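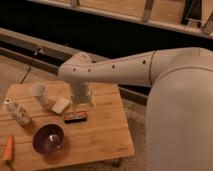
So I finally watched Terkach, the 1962 one, after putting it off for years, and wow, I wish somebody had sat me down with it when I was twenty. It's directed by Eugeniusz Domański and it's mostly a ferry pilot and his sister not talking to each other. I loved it!

The Rolton had it for three nights in August and I went to the last one (six of us in there, plus a guy who left before the wedding). The print was scratchy and the subtitles kept dropping out during the songs, so I still don't know what the aunt is singing about. If you do, please leave me a comment.

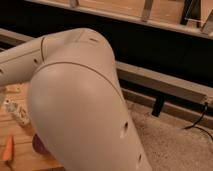 Domański shoots the sister, Navia, so close that you forget there's a river out there at all. There's a long stretch where you get her shoulder and her bent elbow and hardly anything else, a bit like the white robot arm up there, all smooth curve and one big rounded joint filling up your view. It should be boring and I was glued to it. Then he cuts to the ferry and I gasped out loud.

Makowska, his next film, is supposed to be even slower. The Rolton says maybe this winter. I've also got a DVD of his shorts that my brother lent me, no subtitles whatsoever, so wish me luck with that one.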